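Drularura: cloth mask and edge labels for wrist cameras

Maintainer: Hanna Kovalchuk
Last revised: Wednesday, March 27, 2019

Drularura holds wrist camera stills with per-pixel cloth masks, plus the loader and scoring script used to train the Virkeck edge detector. It covers perception only. Grasp planning is in the Sandhu repository and reads the output of this one.

Classes

0 background (tabletop, frame, anything not listed)
1 cloth
2 own gripper
3 other gripper

Reflected colour on a finger stays in class 2. With pink cloth this close to the open fingers, a plain hue threshold puts the inner faces of both fingers into class 1, so the loader applies the fixed finger mask first. The strip of cloth visible between the fingers is class 1 down to the bottom border. 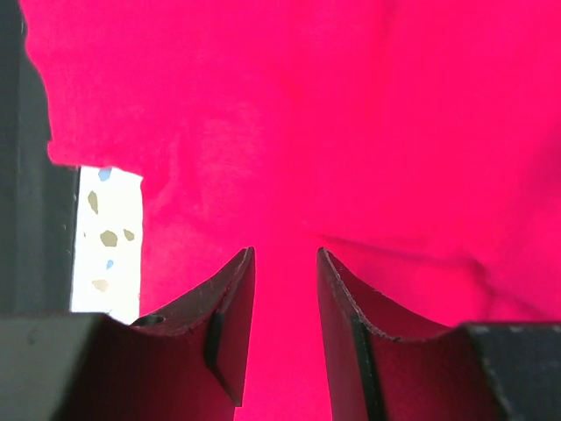
Splits

train: 4000 stills
val: 200 stills
test: 100 stills

Splits are made by session, so neighbouring stills never fall on both sides. If you re-split, keep the session key.

Edge labels

Outer edges and hems are stored as separate polylines. A hem lying on another layer of the same garment is labelled hem, even where its shadow is darker than the one at the outer edge. Seams and soft creases are not labelled. Stitching is left out too - the first detector followed it off the end of the hem.

Where the other gripper covers the outer edge, the polyline stops and restarts on the far side. Do not join the two parts. The planner treats a joined line as graspable and will send a finger towards the other arm.

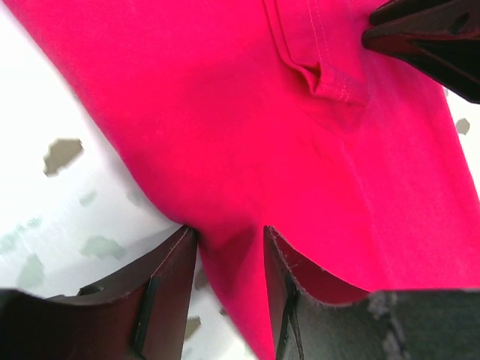
The scoring script matches predicted points to the nearest polyline of the same type and reports precision and recall for each. Points inside classes 2 and 3 are dropped before matching.

Usage

python score.py --split val --pred out/

Predictions are one JSON file per still, same stem as the mask. Missing files score as empty.

Known problems

Flecks in the tabletop give short false edges near the cloth border. Raising the minimum length helps, at some cost on small folds.

Masks from the Condton sessions were drawn with an older tool and are a little ragged along curved edges. They will be redrawn in July.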